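Print this page
E-mail this chapter

Chapter 4
The Small Refrigerator

In the three chapters before this one we looked at large kitchens, where cold storage is a separate room with its own door and its own rules. Many readers of this book will not work in such a kitchen. They will look after a staff room, a guest room in a small hotel, or the corner of an office where people eat their lunch. In these places the refrigerator is small, it is opened by everybody, and it is usually cleaned when somebody complains about it.

This chapter is about that refrigerator. We will study how it is placed, how the inside is divided, what should be stored on which level, and how it is emptied and washed. By the end of the chapter you should be able to write a simple weekly plan for one appliance and explain it to a colleague in a few sentences.

4.1 Where the refrigerator stands

A small refrigerator can stand on the floor, in a cupboard or on a table. Each place has its good sides. On the floor it is stable, but the user must bend down and dust collects easily near the back. In a cupboard it is hidden, and this is why hotels like it, but the warm air has few ways to leave. On a table it is easy to see into and easy to clean, provided that the table is strong and level.

Whatever place you choose, keep it. The guest house Soseo, which we shall meet again in Chapter 11, had small refrigerators in all its rooms and moved them each time the floor was washed. After one January the cleaning staff could no longer say which appliance belonged to which room, and the list of repairs became useless. Marking the position with tape on the table or floor is a cheap solution. When the appliance has been moved for cleaning, it goes back inside the lines.

Think also about the door. It should open fully without meeting a wall, a chair or the knee of a person who is sitting. A door that opens only halfway makes it difficult to take out a shelf, and a shelf which is difficult to take out will not be washed.

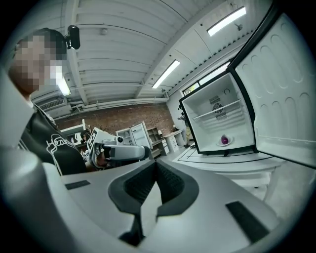 Figure 4.1 A small refrigerator on a table, door fully open. Note the wire shelf, the plate at the bottom and the tape around the base.

4.2 The inside

Most small models have one compartment and one or two shelves. The shelf may be glass or wire. A wire shelf lets the air pass, but it also lets liquid pass, and a drop from an open carton will fall on the food under it. For this reason food without a cover should stand above food with a cover, or have the bottom of the compartment for itself on a plate.

A plate is a modest tool, and it is often forgotten. Fruit put directly on the bottom leaves juice there when it becomes too soft. On a plate it can be lifted out in one movement, looked at, and put back or thrown away.

Do not cover the ventilation openings, if your model has them inside. Bags and tall boxes pushed to the back wall are the most common mistake. Leave a space as wide as your hand.

The inside of the door also needs attention. Its plastic is often moulded in ridges or hollows, and a flat cloth does not reach into them. Use a soft brush with warm water and a little washing-up liquid – never a metal sponge – and dry the surface before you close the door.

4.3 Before you start the exercises

The exercises in this chapter use the staff room of a firm in Skuroddale. The firm has one small refrigerator and no written rules. Read the floor plan on the next page first, and decide where you would place the appliance before you read our proposal. Keep your notes, as you will need them for the cleaning plan in section 4.6.

Print this page
E-mail this chapter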